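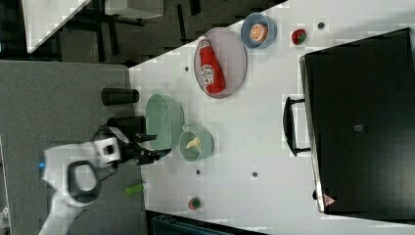

Banana in the green bowl, ketchup on the big tray.

Home | Opinion | Play | Kitchens | Archive

Give me a play kitchen with real dishes over a fancy one any day! I've watched kids at three tables this June, and a plain white tabletop with a few bowls beats a molded plastic stove every single time. A ketchup bottle lying on its side is already a story (somebody was in a hurry). Put an orange slice in a blue dish and you have dessert, or a shop, or a sick bear's breakfast. 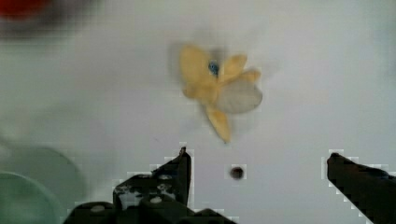
Yellow petals, blue center.

And please, add a flower! Food alone gets you lunch, but a flower gets you a restaurant, and suddenly there are reservations and a very strict waiter. I'd skip the 224-piece sets, too. Pick a handful of good things and let the colors clash.
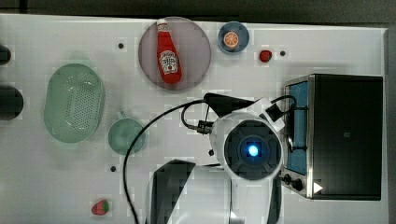 Ildikó Kovács wrote back on Tuesday that I'm wrong about the stove: her two won't cook anything without a door to slam, and she'd give up the flower first.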